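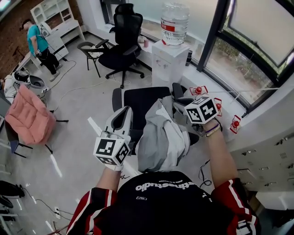

Ruoxi Guo wrote to us that her gripper closed well on the bench, but after a morning with clothes the jaws did not open fully any more, and she asked if the spring was too weak. The spring was fine. A thread had gone into the slide behind the jaw, and the trigger pushed against it until the pin bent.

Qianru Ding, 12/5/25

Hollness hand-held gripper, service notice for the jaw slide

We have now received 16 grippers with the same fault, all used with soft garments. In July we changed the cover of the slide. Units with serial number 632 or lower still have the old cover, and for these we send the new one free of charge.

Please stop using the gripper if the trigger feels heavy or if one jaw closes later than the other. Do not pull the jaws apart by hand – the bent pin can jump out, and one user got a small cut on the thumb from it.

To check the slide, take off the cover, remove all threads with tweezers and move the trigger slowly. It must come back by itself. Oil is not allowed in the slide, it collects the fluff.

After changing the cover, please calibrate the opening width again. Old recordings stay valid if they were made before the jaw began to stick.

Cover set, part no. 183
Pin, part no. 857, sold in pairs
Delivery from our store in Morberg, up to two weeks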